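5th February. Okay, small supply-sorting thread, because I've been putting this off since before the holidays 🧵

1/ We keep masks, little packets and other small white stuff for the Fomthorpe kits. It all used to live in one big box, and finding anything meant tipping the whole lot out.

2/ So - blue plastic bins! Open tops, side by side, on a big sheet of cardboard. I wanted the clip-together kind and Busisiwe Maluleke talked me into them in about a minute.

3/ Pics! 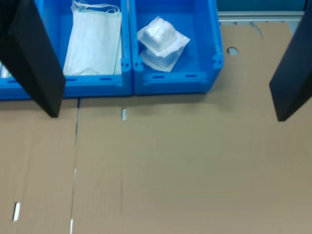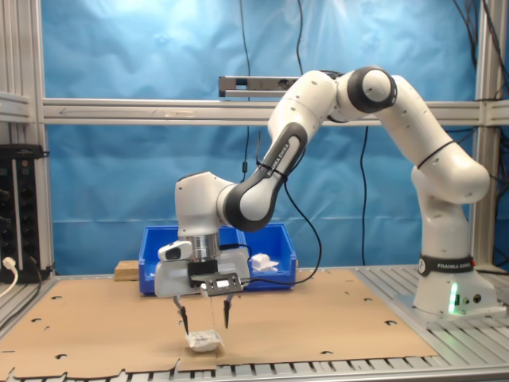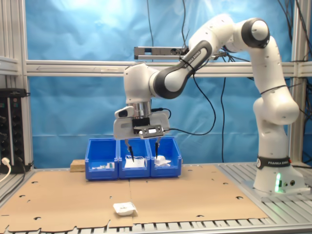
Blue bins on the cardboard. Masks are on the left in the first one.

4/ Masks lie flat so you can grab one without dragging up three more by the ear loops. Crinkly bags get their own bin, I'm firm on this.

5/ Still no labels. I ordered some from Cokamby and they're stuck somewhere, order 2586 if anyone there is reading, hi!

6/ Does anyone have a good trick for tiny sachets? Mine slide under everything and I lose them for weeks. Dividers? Envelopes? Send me your setups please!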